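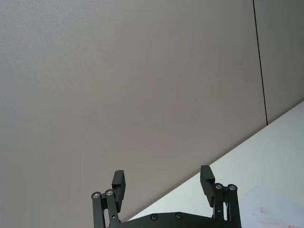

Kheri Sang remembers being told that a rent increase was coming before he had finished his first winter in Burari, and he says that was when he started reading his lease properly. Most tenants on the street had never done so, Şengül Bozkurt included.

"I signed where they pointed," she said. "I had a toddler on my hip and the movers were outside."

Bozkurt now runs the tenants' advice desk at the Rudasitz building. It opened in July with a folding table and a box of photocopied forms. I talked to her there over two afternoons.

The question she hears most is about deposits. People move out, hear nothing, and assume the money is gone. She tells them to write a letter with the date, the new address and the amount, and to keep a copy.

"A phone call is fine, but you can't show anyone a phone call," she said. "One man had called his landlord 13 times. He was owed $3,050 and he had nothing on paper. We wrote one letter and he got an answer."

The answer was an offer to pay all but $320, which the landlord wanted for carpet cleaning. Bozkurt asked for the receipt. The man decided to settle before it came, and she did not argue with him.

"It's his money. He wanted to be done with it."

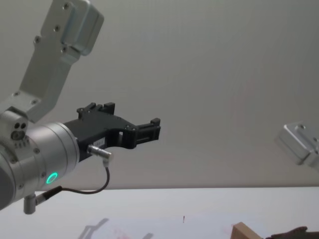

Repairs are the other big subject. Bozkurt keeps a form for those too, with a space for the date the problem began and another for the date it was reported. She says people mix these up all the time, and that landlords notice.

She does not take cases to court. If a dispute goes that far she passes it to Custódio Sequeira, who has an office two floors up and sees people by appointment.

I asked whether she had read her own lease since that first signing.

"Yes, all of it," she said. "There's a page on window boxes. I'm supposed to ask permission, and I've had tomatoes out there for five years."

The desk is open in the afternoons. Bring your lease and any letters you have.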